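Gripper Comparison for Workstation Teardown: Second Progress Report
Prepared for the Kivmont Reuse Fund
Thu 15 January
Submitted by Reece Stockdale, Winutard bench

Where we are

We have the second gripper running! When I wrote to you in October we were still waiting on adapter plates and had only the Waltier parallel gripper on the arm, so it was hard to say much about how the two designs stack up. Now both of them have had real time inside real computers, and I have a lot more to tell you. The short version is that the project is in good shape, we are on budget, and one of the two grippers has surprised me.

For anyone new to the file: the grant pays for a side-by-side trial of two grippers on one arm, doing the fiddly parts of taking apart retired workstation towers. We want to save memory, processors, expansion cards and coin cells before the rest goes to scrap. The arm, the controller and the wrist camera stay the same throughout, and only the hand changes.

What we did this period

The first few weeks went into the mount. The Sugden gripper has jointed fingers and sits a good deal farther out from the wrist than the Waltier does, and that threw off every camera position we had saved. We redid the calibration for each hand and now keep two separate files, which load when the controller is told which gripper is fitted. A swap takes one person with a hex key less time than it takes to make coffee.

After that we got to the fun part. We have now logged 700 reach-and-grasp attempts across the two grippers, split evenly, on 19 towers. All the towers are laid on their sides with the cover off and the board facing up. Every attempt gets the same notes: which hand, which part, whether it closed on the right thing, and whether it touched anything it shouldn't have on the way in.

Memory came first. Both grippers can pull a module once the latches are open, and on an open stretch of board I would be happy with either. The Waltier is a bit quicker because there is so little to plan. The trouble starts when the slots sit close together, or when there is a bank on each side of the processor socket and the hand has to come down between things. The wide, flat fingers of the Waltier want more room than they get there. The Sugden can come in at a slant, and it bumps its neighbors far less often.

Expansion cards have been the best test so far, and the one I look forward to every time we set up. They sit low in the case, near the brackets, with the chassis wall close by. I expected the jointed fingers to be weak here and they aren't. The grip is softer at the tip, but it settles onto the edge of a card nicely, and we have stopped using the extra rubber pads we bought for it.

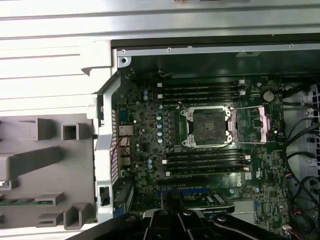
Wrist camera view of an open Dell workstation, with the gripper reaching in near the expansion card. The CPU socket is empty and its load plate is open.

Boards like this one are also where the wrist camera earns its keep. The fixed overhead camera we started with lost sight of the card slots as soon as the arm moved over them. From the wrist we keep the slots in view almost the whole way down, and the person at the controls can stop early if the line looks wrong. The price is that the gripper itself takes up part of the picture. With the Sugden fitted it takes up quite a bit, so we moved the camera a little farther back on its bracket. It helped, and I'd like to try a wider lens too.

What has been hard

Loose wires. Any thin wire that loops over the board can catch on a finger joint, and the Sugden has more joints to catch on. We had 5 snags, all with that hand, and each time the force limit stopped the arm before anything pulled free. We are trying a thin sleeve over the outer joints. The first version tore, and the second one is on the bench now.

Coin cells are still a problem for both grippers. The cell is round and smooth and sits down in its holder, and neither hand gets under the edge reliably. I don't want to oversell this: right now a person with a plastic pick beats us every time. I have an idea for a small hooked tip that the Waltier could hold like a tool, and I'm itching to print one.

Reflections off bare metal also confused our slot finder early on. Turning the bench lamp toward the ceiling fixed most of it, and I wish I had tried that before spending an afternoon in the exposure settings.

Money

Spending is in line with the plan. The adapter plates came in a little under the quote, and I would like your okay to put the difference toward the wider lens. The finger sleeves are being made from material we already had. We have no other changes to request.

Next steps

We still have processor load plates and retention levers to do. Opening a lever means pushing down and out, then lifting, and so far we have only opened them by hand. I think the Sugden will do well with it, though the Waltier is stiffer and may win on the push. We will run both with the force log switched on.

We will also repeat the memory trials on a few towers with tighter layouts, using a second operator, so the results don't rest only on my own habits at the controls. The logs so far are in the shared folder, along with the calibration files and the drawing for the adapter plate. If any of your other grantees use either gripper, please pass the drawing along and tell them to write to me with questions.

Reece Stockdale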